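Do you really need a pad under a tablecloth?

Asked in Home & Kitchen > Table linen
Posted 17th June by Stundwood

My mother-in-law has given us her old dining table, which is oak with an oil finish, and I bought a plain cotton cloth for it. The shop then tried very hard to sell me a felt pad to go underneath. It cost more than the cloth did. The assistant said that without one I'd have heat rings by the weekend, and she lost me a bit there.

I've eaten off tables with a bare cloth my whole life. Is there anything to the pad, or is it like the extended warranty on a toaster? We are 4 people at most, no candles, and the hottest thing that gets put down is a casserole. I'd also like to know if the cloth will slide around without it.

3 replies

Nelly Grajales
I'd keep your money, mostly. A pad does do something, but "heat rings by the weekend" is sales talk. What marks an oiled table is a hot dish left sitting on it, and a thin felt pad won't save you from a casserole straight out of the oven. You'd want a proper trivet whether you own a pad or not. So the pad is there for noise, and for dents if somebody drops a fork, and you can decide what that's worth to you.

What I do for ordinary meals is cloth, then a placemat, then whatever is going on top of it. The mat takes the plate and the cloth stays cleaner too.

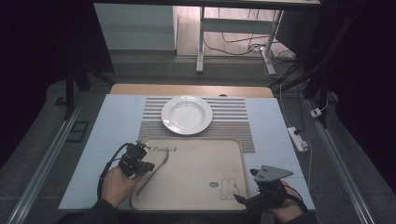 Placemat, plate and the rabbit tray on my blue cloth.

I wouldn't trust a woven mat with a pan either, by the way. They're fine for a warm plate. Mine go in the wash at 90 degrees if I'm not paying attention, and then they shrink, so don't do that.

As for sliding, it depends how far the cloth hangs down. One with a decent drop on all sides stays put. A skimpy one will creep, and I have my doubts about those little clips, which pop off whenever a knee touches them.

One thing I would worry about more than heat is damp. Oil finishes don't love having a wet cloth left on them. If someone tips over a glass, take the whole thing off and let the wood dry before you put it back.

Brumanis
just get the pad, they're not that expensive. had mine 12 years

Ute Reuter
I half agree with Nelly. Before anyone buys anything, ask when the table was last oiled. If it was done recently, leave the cloth off until the finish has cured, and go by what the tin says about that, not by what a shop assistant says. I covered mine too early in March and the weave of the cloth printed itself into the surface. It took a light sanding and another coat to get rid of it.

Also be careful with the cheap pads that have a rubbery backing. Some of them can react with a finish and leave it sticky. The packet will say "safe for all surfaces" and I would like to know who checked. If you want one, get plain cotton flannel off the roll and cut it yourself. I paid 20 dollars for a piece that covers the whole table, and it does everything the fancy one does as far as I can tell.

Stundwood
Thanks, both. The table hasn't been oiled in years, so that's one worry gone. I'll skip the pad and look for a trivet - probably two.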